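Skellby Bin Kit review: eight months of picking stuff out of a box
Posted Mar 13, 2018
Filed under: Robots, Reviews

I've been promising this one since July, which is when the Skellby Bin Kit showed up at our shop on a pallet much bigger than it needed to be. A few of you emailed to ask if I'd given up on it. I hadn't! It just took me this long to have opinions I'd stand behind, and a couple of my early ones were wrong.

Quick background if you're new. The Bin Kit is an add-on for an arm you already own. You get an overhead depth camera with a mount, a small computer with their software on it, a tool plate with the fittings to bolt up your own gripper, and a year of phone support. You do not get an arm and you do not get a gripper. The idea is that you dump a bunch of unrelated things in a bin and the robot works out how to grab them one at a time, with no drawings or models of the parts. We run it on our KUKA, and that arm is a lot more robot than this job calls for, but it's the one we've got.

Setup

The box says an afternoon. It took Min-kyu and me most of three days, and Min-kyu Sun is the person I'd call if my own house robot caught fire. The mechanical side was fine. The plate went on the flange with no fuss and the bolts in the bag were the right bolts (I mention it after the Bullora conveyor last year, you may remember the post). What ate our time was calibration. You hold a printed target in 19 different positions while the camera looks at it, and if it doesn't like one of them it throws out the whole set and starts over. It doesn't tell you which one it didn't like, either. We did the full round four times.

Then I called support and got Grażyna Tomaszewski, who was great. She had me turn off the overhead lights on one side of the room and it went through on the next try. So why isn't that on page one of the manual? It's on page 40, in a gray box, under "Tips."

Cables

Budget for this, because Skellby doesn't. The kit adds two more lines running out to the end of the arm, on top of whatever your gripper already needs, and the wrist still has to be able to twist. They throw in a bag of little plastic clips that I would call optimistic. Two popped off in the first week. We went back to doing it how we always have, with a big loose loop at the wrist and straps farther back on the arm, and that's been solid ever since. Leave more slack than you think you need, then run the wrist through its full range at a crawl with your hand on the stop button.

How it picks

Okay, the fun part. Out of the box, on the sample set Skellby recommends (boxes, cans, soft toys), it's really good. I was giggling. You press go and it just cleans out the bin like it's been doing it for years.

Then we gave it our own junk. I don't see the point of testing on boxes if your real bins are full of brushes and scoops and bowls and bits of tubing, so that's the kind of thing ours gets. Over the past couple of months Jae-in Hong has been keeping a log, and on our mixed bin the kit gets the item on the first try 68 percent of the time. If you let it retry, most of the rest come out eventually. Jae-in thinks that's a poor number for the money. I think it's decent for a pile of things the software has never been told about. We've agreed to disagree, loudly, over lunch.

Where it does well: anything with a handle. A scrub brush is about as easy as it gets, because the software goes for the long thin part and ignores the head. Scoops are the same unless the blade is hung up on something else, and then it'll happily lift two things together and act surprised.

Where it struggles: clear plastic, hands down. The camera has a terrible time with anything see-through or shiny, and if you put a clear item inside a see-through bowl you might as well go make coffee. It sees a sort of smudge and either skips it or goes for the rim of the bowl. Bare metal tube is a mixed bag. Turned one way it's fine, turned another way it's all glare and the software decides there are two tubes. Grażyna says a filter for the camera is coming. I've heard "coming" before.

The other weak spot is corners. Anything lying right up against a bin wall makes the planner nervous, and a big arm can't exactly tuck itself in there. There's a setting called wall margin that you can turn down. I'd turn it down slowly. We got greedy and knocked the bin clear off its marks, and I can recommend having something hold the bin in place before you start playing with that slider.

The software

It's called Heo and it runs in a browser. I like it more than I expected to. The live view shows you where it plans to grab before it moves, so you can veto a bad idea, and I leave that turned on whenever somebody new is at the screen. Deok-su Ha had never touched a robot before January and was running picks alone (well, with me hovering) by the end of his second day.

My gripes: the logs save in a format only Heo can open, updates restart the machine without asking, and the undo button undoes everything since your last save. Everything! I lost an entire evening of grasp settings to that button.

What it costs

We paid 3000 for the kit, plus shipping, and the support renews yearly at a price they'll only give you over the phone. I don't love that. The closest thing I've tried is the Zotari setup that my friend Faustino Esquivel has in his place. His is faster and a lot better with clear items, but you have to teach it each object ahead of time, and that takes him the better part of a morning whenever his parts change. If you pick the same few things all year, get his. If your bins look like somebody emptied a garage into them, I'd go with Skellby.

Would I buy it again? Yes, with the lights sorted out first and a pile of decent straps already on the bench.
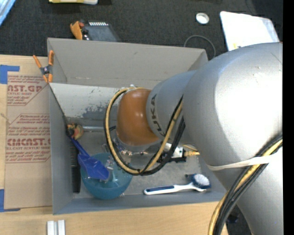

I'm going to redo the clear plastic runs once the filter gets here, and Jae-in wants to try a smaller set of fingers on the gripper for the thin stuff. If you've gotten the wall margin below the default without hitting anything, leave your settings in the comments, and please say what size bin you're using.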